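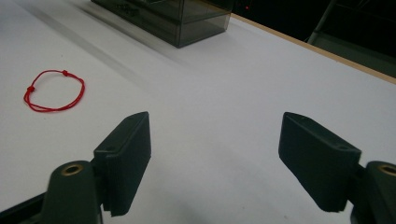 Thin cord is a hard thing for a robot to pick up. It has almost no height, it bends when it is touched, and it seldom lands in the same shape twice. At Hosarmont, a small manipulation lab above a print shop, the researchers have spent most of the past year on that problem.

Their method is called Ulura, and it starts with people. A person holds a gripper in one hand and does the job directly: open the fingers, come down over the object, close, lift, place. A camera mounted on the gripper records the view past the fingertips. The recordings are then used to train a control policy for a robot arm that carries the same kind of fingers and the same camera.

That much is common practice now. What the lab changed is which part of the recording counts. Most systems of this kind learn from the whole motion, start to finish. Ulura gives extra weight to the short stretch before contact, when the fingers are still open and the person is deciding where to go in.

"You watch people do it and they slow down," said Morag Lamont, who leads the project. "They come in a little to one side, they stop, they turn the wrist. We used to trim those pauses out because they looked like wasted time."

Putting the pauses back was the first step. The second was to have the model predict a contact point on the cord before it predicts any motion. If the cord is doubled or knotted, the model can favor that spot, where there is more to hold. If the prediction changes by more than a set amount from one moment to the next, the arm holds its position and looks again.

The training set came to 3756 demonstrations, collected by 10 people. The objects were small and cheap: cord bracelets, shoelaces, rubber bands, key rings, lengths of yarn. Between tries the objects were picked up and dropped again so that their shape on the table would vary. Lighting was left alone. Some sessions ran under a single lamp, with long shadows across the work surface, and others ran in daylight.

Shadows turned out to matter more than the team expected. An early version of the model, trained only under even light, reached for the edge of a shadow as if it were an object. Oana Crăciun, who runs data collection, now asks for uneven light in at least part of every session. She also asks people to start with the object off to one side, outside the fingers, so that the model has to learn the approach.

In April the lab tested the new version against its old one on bracelets neither model had trained on. Each got the same starting positions, 8 per bracelet, and up to four attempts at each. The new version lifted more of them, and it needed fewer attempts when it did. The lab plans to release the full results with the code on 7/10/26.

The failures are fairly consistent. A cord lying completely flat, with no knot near the fingers, is still missed often. The fingertips are printed plastic, and the layer lines give some grip, but a fine cord can slide under the pad as it closes. Catuvside, a workshop that makes parts for the lab, is trying a thinner tip with a soft lower edge. Lamont is not sure it will help.

"A better finger might just hide a bad approach," she said. "I'd like to fix the approach first."

Crăciun would like to see the work move on to wire, which springs back when it is pushed — cord mostly stays where it is put. A first batch of wire recordings is already under way, and she expects to need a new set of fingers before it is finished.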